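Soaking fruit for a boiled fruit cake: tea or brandy?

Posted in June by Bianka Gál

I make a boiled fruit cake every year from my grandmother's card. It calls for 700 g of mixed fruit soaked overnight in cold black tea. My sister-in-law says tea is for people who are too cheap to buy brandy, and that her cake keeps twice as long. I would like to hear from people who have tried both. I bake mine in a deep tin for the Lurnau summer fair, so it has to last at least three weeks.
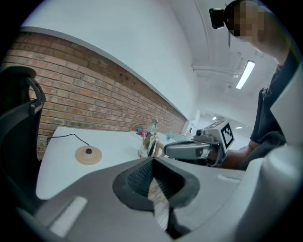 The table in the back room.

Levente Hegyi
I have done both. Brandy keeps better, but I like the tea one more when it is fresh. If you need three weeks, do the tea soak and then feed the cake a spoonful of brandy after it cools. Wrap it in parchment first and foil second. Foil right against the fruit gets pitted.

Ngaio Trevaskis
Disagree on the feeding. A boiled cake is already moist, and if you feed it the bottom goes heavy. I add 60 ml of brandy to the pan with the butter and sugar and leave it at that. Mine has sat in the pantry a month with no trouble.

Levente Hegyi
If you boil the brandy you are cooking most of it off, so I don't see how it helps the cake keep. But a month is a month.

Ngaio Trevaskis
It goes in after the pan is off the heat. I should have said so. 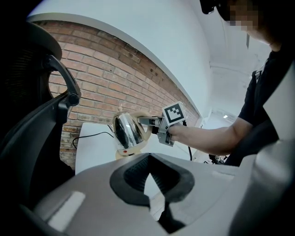
Re: What kind of tea?

Lanying Qiu
Nobody has asked which tea. It matters more than the brandy. I used a smoky one once and the whole cake tasted of it. Now I use plain breakfast tea, three bags to a pot, and steep it 10 minutes. Take the bags out before the fruit goes in or it turns bitter. I pour it on hot, whatever the card says – the raisins plump up faster and you can bake the same evening.
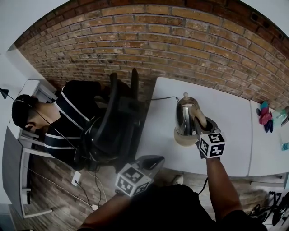
I also drain the fruit and measure what is left of the tea. If there is more than 100 ml I throw the extra away. Too much liquid is why people get a sunken middle, and then they blame the oven.

Jolán Veres
I never drain mine. All of it goes in the pan and boils down with the sugar, and I have not had one sink. Could be your pan is smaller. I use the wide one I bought in Kimcombe, and it loses a lot of water in the time it takes the butter to melt.

Bianka Gál
Thanks, all. Mine is a narrow pan, so I will drain it and measure. I am going to make one cake each way, tea only and tea with brandy off the heat, and cut both at three weeks. My sister-in-law can taste them without being told which is which.
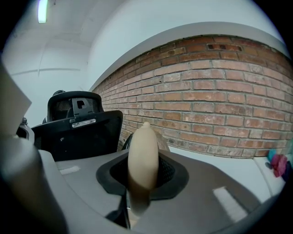
Jolán Veres
Put a label under each tin before you store them. I did the same test with two ginger cakes and mixed them up by the second week. And let them cool all the way in the tin, overnight if you can.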